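Notes on Demonstration Practice at the Wilta Workshop

Since November I have been responsible for the demonstration sessions at Wilta, and several readers of this blog have asked how the work is organized. The following reflects my own view and does not commit the group.

The current task is to set a fallen mug tree upright. The operator guides two arms by remote control, and each attempt is stored as one episode. We have retained 198 episodes to date. A further 29 were set aside on review, mostly for hesitation near the pegs.

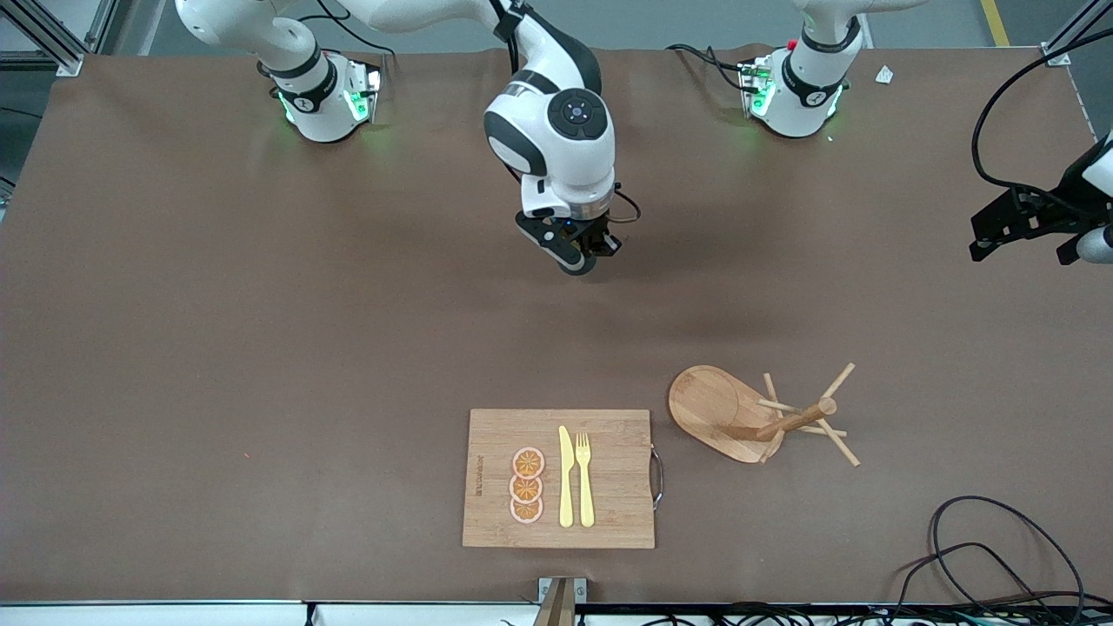
Operators work in pairs. Satish Kushwaha drives while Shakuntala Tiwari keeps the log, and they exchange places at midday. The operator is asked to move at a steady pace and to complete every approach once it has begun. A correction made in the middle of a reach is acceptable and should be left in the record. Restarting without a note in the log is not.

The position of the mug tree is changed between episodes. In the first weeks we placed it by habit, and Vikas Malhotra pointed out that the base faced the same way in nearly every recording. We now draw the starting angle from a printed list. The cutting board and the other tableware may remain on the table, and the operator is expected to work without disturbing them.

Grasping presents the greater difficulty. A peg offers an easy hold, but the stand tends to swing when lifted by it. Our written guidance therefore favors the central post, with the jaws opened fully before the descent. Operators are to consult the wrist view during the last part of the approach.
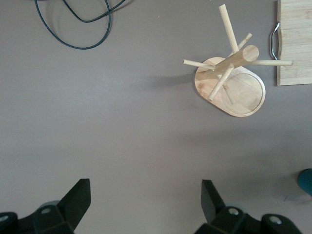

Review and Storage

Each episode is reviewed by a person who did not record it. Harish Nautiyal has undertaken most of this work, and his comments are kept with the files under the project name Lodhi.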